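Glove Build, Shared Workshop: Gallery

I'll say up front that I did not expect much from this. Sebastián Zúñiga wanted a wearable sensor glove that would record how a hand wipes down a table, so that his little Welel arm could learn the same job. My view in March was that a sponge on a stick would get there sooner. He ordered the parts anyway, and I agreed to help if I could keep complaining.

The linkages took five tries. The first ones bent, the second ones pinched, and after that I stopped writing down what was wrong and just filed plastic. The thumb is still the part I trust least. It reads fine on the bench, then you do something a real thumb does and the numbers wander off.

Wiring went faster than I feared, mostly thanks to a crimper we borrowed from the Dandero people. I still don't like how much cable there is. Every connector is one more thing to wiggle loose, and Sebastián talks with his hands.

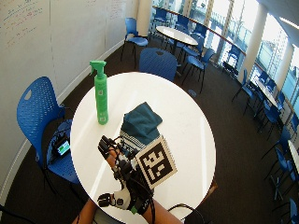
Cloth was his idea, too. Hard blocks are easy, he said, and anybody can log a hand picking up a block. Fair enough, but cloth never sits the same way twice, and I have yet to hear how 14 recordings of wiping are supposed to cover that. He says he wants more. I'm sure he does.

The marker on the back of the hand is there for tracking position. It works when the camera can see it. Turn your wrist too far and the track drops out, and the software fills the gap with a guess - a pretty smooth guess, which bothers me more than a bad one would.

Next up is a stiffer thumb bracket and a shorter cable run. I've asked for one plain test before we record anything else: same cloth, same table, eight wipes, and let's see if the arm can copy even one.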